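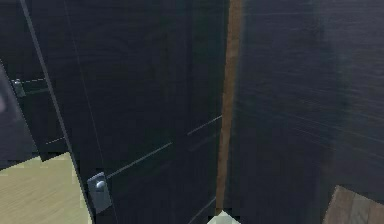

I spent most of July comparing two grippers on door opening in simulation, and I want to write down the results before I forget how I got them. This will mainly be of use to people who already have a simulated arm and a few cabinets to open with it.

The two grippers are the Pulby, a parallel jaw with flat pads, and the Bustamante, which has three short fingers that close toward a center point. Both have models that load into Flillum, the simulator I use for everything now. The arm was the same for both, and so was the controller, a plain Cartesian impedance controller with the gains left where they were from my drawer tests last winter.

The task was simple. The arm starts in front of a tall cabinet door, gets a target pose for the handle, closes the gripper, and pulls the door open to a set angle. I ran 559 trials. A trial was a success if the door reached the angle within 20 seconds and the gripper was still holding on at the end. Anything else was a failure, including the ones where the door swung open by itself after a bump. Those look fine on video, but I don't want to rely on them.

I picked dark doors on purpose. My earlier doors were all white or pale wood, and the handle detector had an easy time with them. Near-black wood with a little silver handle is harder. The handle is small and has a bright spot on it, and the rest of the door gives the camera very little to work with. Thin pale lines on the dark wood turned out to be a problem as well. In the first batch the detector put the handle on one of those lines 17 times. The arm then drove over to a flat piece of door, closed on nothing, and pulled back with great confidence.

I fixed that in a boring way. The detector now has to find both the plate and the part that sticks out of it, and the depth image has to agree that something sticks out. It costs a little time per frame. I did not see it pick a line again after that.

Now the grippers. The Pulby did better than I thought it would. On small handles the flat pads get in close to the door, and if the approach angle is right they hold well. If the wrist is turned too far they slip, and they slip early, in the first bit of the pull. You can see it right away in the force plot. I like that in a failure. The arm can stop, back off and try again with time left.

The Bustamante grabbed the handle more often on the first try. Three fingers forgive a bad pose. But it is wider at the front, and the fingertips hit the backplate or the door before they are closed. In the real world the rubber would give a little. In Flillum the contact is stiffer than that, and sometimes the whole hand jumped sideways. I lowered the closing speed and that helped with most of it. I also tried softening the contact settings, but then the fingers started sinking into the door, so I put those back.

Where the Bustamante lost was late in the pull. As the door swings, the wrist has to turn with it, and the hand started to run into the neighboring door. The Pulby is slim enough to clear it. I could probably get around this with a better path for the elbow, but I wanted to compare the grippers with the same planner, so I left it alone.

Overall the Pulby finished more trials, and the Bustamante needed fewer retries in the ones it did finish. If your cabinet has a door standing on its own, I would take the Bustamante. For doors side by side I would take the Pulby and spend the effort on wrist angle.

A few words on the camera. I tried it in 4 positions. The wrist view is good up to the last few inches, and after that all it sees is dark wood. A fixed view from above and to the side was the best single camera for the swing, and it was poor for finding the handle. I ended up using the wrist camera for the approach and the fixed one for the pull, with a switch when the gripper reports contact. The two views from low down near the floor were not worth the trouble. Too much of the door edge was hidden.

One thing I got wrong for a whole week: the hinge friction was set to zero on half of the doors. They opened if you looked at them. I had to throw out those runs and do them over, and the 559 above only includes the good ones. Check your hinges before you start.

I still have the Trimden controller to try. It does its own compliance on board, and I would like to know if it copes with the side-by-side doors without me touching the planner. The driver for Flillum built on my machine last night, but the joint order is wrong and the elbow moves when I ask for the wrist. I will sort that out first and then rerun the same set of doors.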